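3.2 Gripper Setup and Upkeep

The Delen cell at Clarholm handles one task family only: the removal and insertion of memory modules in used desktop computers. The arm is fixed to a steel base beside a flat work surface, and each computer is placed with its side cover off and its board facing up. Before the first run of a shift, the operator checks the screws on the finger plates and linkages, wipes the contact faces, and moves the gripper through its full range with no part present. Any screw that turns under the hand tool is removed, cleaned, and refitted with fresh thread lock.

Clearance inside the case sets most of the limits on the approach path. Power cables often lie close to the memory slots, and the metal drive cage leaves little space for the linkage on one side. The path is therefore taught separately for each case type — a step that takes more time than any other part of the setup.
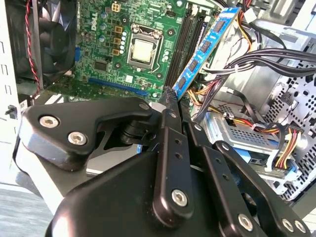 Source: Flovley Project, Clarholm site.

Figure 5. Wrist camera view of the gripper holding a blue memory module near the slots of a green Dell motherboard.

The wrist camera is aligned after every change of finger. A test board is clamped at a known position, and the offset between the camera and the fingertip is measured at 7 points. If the result differs from the stored value, the mount is loosened, reset, and measured again. The stored value is never edited by hand.

Wear was tracked over 1841 insertion cycles. The narrow central finger was replaced once, after 94 cycles, when its tip was found to be slightly bent; the linkage parts were kept throughout. Scuffs on the black plates were recorded but were not treated as faults — only play at the pivot or damage to a contact face led to repair. The repair steps follow the Kneževič procedure, with the arm powered down and the gripper removed at the wrist flange.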